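Graltberg Open-Top Sorting Bins: Small Parts Storage Review

Bench storage

The Graltberg bins are plain open-top rectangular containers sold singly, in a range of colors plus a translucent white. I bought a mixed set in April to separate thin cord by color at the work table, a job previously handled by one deep drawer. The set has been in use since then, alongside a pair of older Standa trays kept for comparison.

Fit and footprint

The bins have straight outer faces and sit flush when pushed together. Three in a row behave much like one divided tray, with the advantage that any one can be lifted out and emptied. The Standa trays have flared sides, which leaves a wedge-shaped gap between neighbors. Cord ends find that gap quickly.

There is no clip or rail to hold adjacent bins together. On a smooth tabletop, a firm pull on a snagged cord will drag a bin out of line. I measured one bin at 70 grams empty, and a handful of cord does not add much. Four adhesive rubber feet per bin fixed the problem. They should be in the package.

Capacity

Thin cord is a poor match for volume figures. Left loose, it springs open and stands above the rim well before the bin is full by weight. Wound into small hanks first, the same quantity lies flat. Anyone planning to drop cord in unwound should buy one size up from what the catalog suggests.

Color

Color coding works best when bin and contents contrast. Yellow cord in the green bin is easy to pick out, including single strands lying on the bottom. Red cord in the white bin is just as clear. Red in red is a mistake I made once; the last few strands get left behind.

The white version lets through enough light to show whether it is nearly empty. It does not let you identify what is inside from across the room, and a label is still needed. Labels from a Fahmy tape printer held on the smooth outer face with no lifting at the corners.

Untangling

No bin fixes a mixed pile. Dark blue and red cord knotted together still has to be worked apart on the table, starting from the widest loops and leaving the dense center until last. Pulling on a free end tightens the knot. A pale, matte surface helps here, as dark strands stand out against it.

Cleaning

Lint collects in the inside corners. A dry brush removes it. Warm water and dish soap caused no change in color or shape.

Alternatives

The Sernness divided tray costs less per compartment and cannot drift apart, but its dividers are fixed and the whole tray has to be tipped to empty one section.

Verdict

Recommended for thin cord and similar light stock, with rubber feet added. Points lost for the missing connectors and optimistic sizing. 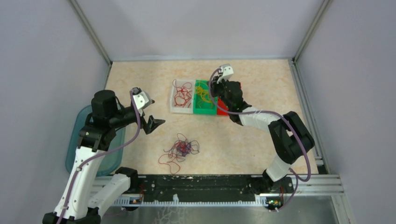 Reading time: 4 min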